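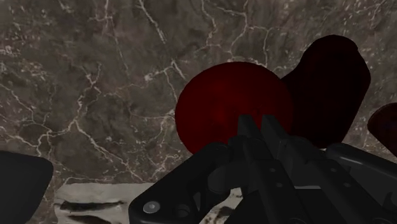

Item 2. Simulated view over the gripper, with the red sphere ahead of the fingers.

Projects > Lavoie > Working Group > Minutes

Agenda Minutes Actions Contact

Present: Trevor Morin (chair), Etornam Sulemana, Kamonchanok Thongsuk, Kai Brinkmann. Apologies: Tanner Cloutier.

1. The March minutes were approved.

2. Ms. Thongsuk reported on remote-control demonstrations in simulation. Operators at Pevside had recorded 180 runs. The darker objects near the sphere were hard to tell apart on the operator's screen. It was agreed to keep the marble wall and stone tabletop for the next set.

3. Mr. Brinkmann asked that each operator be allowed up to four practice runs before recording. Agreed.

4. Hand guiding at Tuturberg was deferred.

Action: Mr. Sulemana to send the revised operator sheet to Rikura.

The meeting closed at 4 p.m.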